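Section 8: Preparing and Maintaining Metal Sorting Bins

8.1 Purpose

This section sets out how metal bins for small mixed goods are to be placed, loaded, inspected and cleaned at the Pratden site. It applies to all staff and contractors handling stock on the Quansah line. It replaces the corresponding section issued in December.

8.2 Before You Begin

Check that the bin assigned to your station carries a current entry in the Jarar register. A bin without an entry must be returned to stores and exchanged.

CAUTION: Bin rims and folded corners may be sharp. Wear cut-resistant gloves whenever a bin is lifted, turned or wiped down.

8.3 Placing the Bin

1. Clear the station floor of packaging, offcuts and loose strapping.

2. Lift the bin with a second person. Do not drag it by the rim.

3. Set the bin down with the tall rear panel facing away from the operator's side.

4. Press on each corner in turn. If the bin rocks, remove it and level the base before continuing.

5. Record the bin number and station on Form 3283.

8.4 Loading

1. Remove outer cartons, labels and twist ties from the goods.

2. Place items in the bin by hand. Do not tip them from a carton.

3. Keep the load small. Items should lie on the floor of the bin or against its sloping sides, and no item may rest on the rim.

4. Remove paper scraps and film before the bin is released for picking.

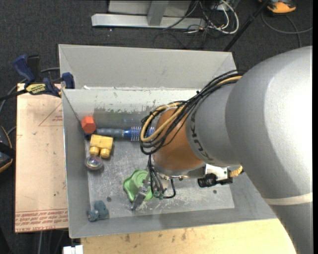 Glass, aerosols and open liquids are not to be loaded under any circumstances. Where an item's suitability is in doubt, set it aside on the grey trolley and refer it to the Stock Supervisor, Efua Nutsugah.

NOTE: Goods supplied by Voveo arrive in sealed inner bags. Leave these bags closed unless the work order states otherwise.

8.5 Inspecting the Coating

The light coating on the inner walls is subject to wear, particularly along the lower part of the back wall. Inspect it at the start of each shift.

1. Empty the bin completely.

2. Run a gloved hand along each wall and feel for lifted edges or flakes.

3. Where the coating has worn through to darker metal but the edges are firm, note the area on the form and keep the bin in service.

4. Where the coating is flaking, tag the bin and send it for recoating under work code 1228.

CAUTION: Do not scrape or sand the coating at the station.

8.6 Cleaning

Wipe the inner walls, the rim and the rear panel with a damp cloth and neutral detergent. Pay attention to the creases at the corners, where dust and small scraps collect. Dry all surfaces before reloading. Solvents and abrasive pads are not permitted.

8.7 Records

Completed forms are to be lodged with the Stock Supervisor at the end of the shift and retained for 2 years.

Issued 1/3/25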